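Monday, first thing, coffee still too warm to drink

Well, the humidity log finally has enough in it to be worth sitting down with, so I'm going to ramble a little before the phones start. We have had the paper samples from Serevport resting in the back cabinet all through July, and I've been meaning to write up how they are curling while I still remember which pile is which.

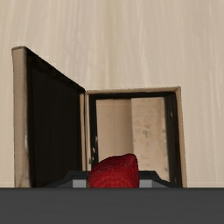
Paper and Board Conservation, Penrose Workshop

The short story is that the long-grain sheets are behaving beautifully and the short-grain ones are sulking. At 79 percent on the dial every short-grain sheet had lifted at the corners, and two of them had gone right over into a tube, which made me laugh out loud, alone, at my bench. I put them under the felt with the small weights and left them be. Please don't swap in the big weights, whoever comes by next! I know they look more serious, but they leave a shine on the surface that I have never once managed to get back out.

I also tried the new Cellus paste on three offcuts. It brushes out nicely (nicer than I expected from the smell) and it gave me a good long open time, 20 minutes before it started to drag. The Urno batch went stringy on me well before that, though I may have mixed it too thick, so I'd like to give it another go with more water before I say anything unkind about it.

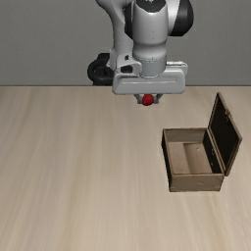

Small red ball, open wooden box.

Back to the curling. I had a long think over lunch about whether we are reading the dial too soon after opening the cabinet door, and I'm fairly sure we are. The needle takes its own sweet time to settle, and I have been impatient with it. From here on I'll wait, write the number down, wait again and write it down a second time, and if the two don't agree I'll keep both in the log.

Still to do: cut more short-grain strips, wash the good brush properly, and find out where the blotters have wandered off to. There were plenty on the lower shelf before the weekend. If you have them, no hard feelings, just leave me a few for tomorrow morning.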